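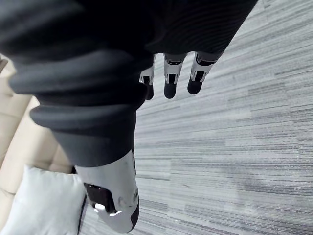 Eulalia said start with the dark knits, they always look the worst in a heap and the least bad once they're folded. Fine. So the dark stuff went first, and that's the order of this page too.

Living room tidy, December, Vevwood flat. Short gallery this time, no before and after, just bits from the middle. The list had 19 things on it and most of them were "sofa". Clothes off the furniture, cushions back, carpet clear by 3. Ribbed knits get folded flat in this house – never on a hanger, the shoulders go all pointy and stay that way.

Greys next. Sweatshirt type stuff, soft and fuzzy, bulky as anything. Sleeves in, fold in half, half again, into the Nelilora box under the window. Box takes more than you'd think if you stand things on edge.

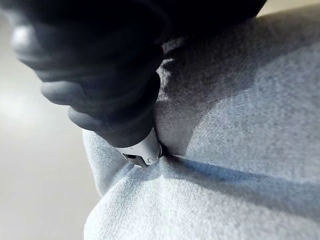
Tiago Mota wants them rolled instead. Tried it, 2 rolls came undone before the lid was on, so back to folding. Anything pilling goes in a seperate pile for the fabric shaver, dont do it on the sofa or you'll be picking fluff out of the tufts for a week.

Cushions last. Shake, plump the corners, seat wiped down first. The teal one is the only real color against the cream so it gets the good spot.
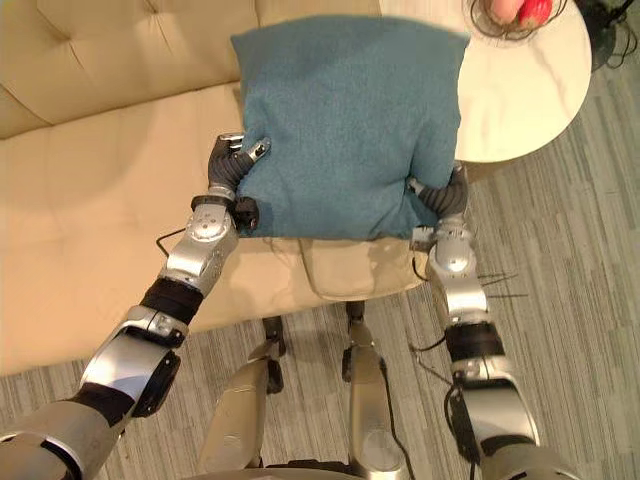

Loose threads on a bottom seam – snip, never pull. Needle and matching thread are still on the shopping list, Pereyra was out of anything close to that blue green. Side table stays where it is for now, want to try it on the other end once the rug question is settled. Hallway closet next, more pics when its done.

Contact: Mastel Home Notes, Unit 151 | All photos and text © Mastel | Back to top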